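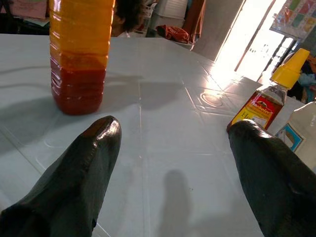 Morning all, thanks for getting up for the 16:00 slot after that lunch. (Wait for the chairs to stop.) I'm going to talk about drinks in layers, and why I spent most of June in the kitchen at Entwistle with sticky elbows.

So, the basic idea. Sugar makes a liquid heavier. Put the sweet one in first, pour the lighter one on slowly, and you get two colours with a proper line between them. Red under orange is my favourite, it looks like a sunset someone bottled! Tall clear bottles show it off best, and a sunny tiled table does half the work for you.

Tell the Duván Cusi story here. He poured his straight from the jug at the Treton open day and got 28 bottles of brown. Still sold 18 of them, mind.

Pouring: tilt the bottle, go down the inside wall, stop when your wrist gets bored and then start again. A spoon helps if the neck is wide enough. Don't shake it to "see what happens" (Yiğit, I'm looking at you).

Honey. People always ask. Yes, it's lovely and heavy, but loosen it in a little warm water first or it just sits there in a lump.

Pass the tasting cups round now, left side first. Recipe sheets are by the door, and if they run out, ask Yiğit Duman for more. Questions until they throw us out.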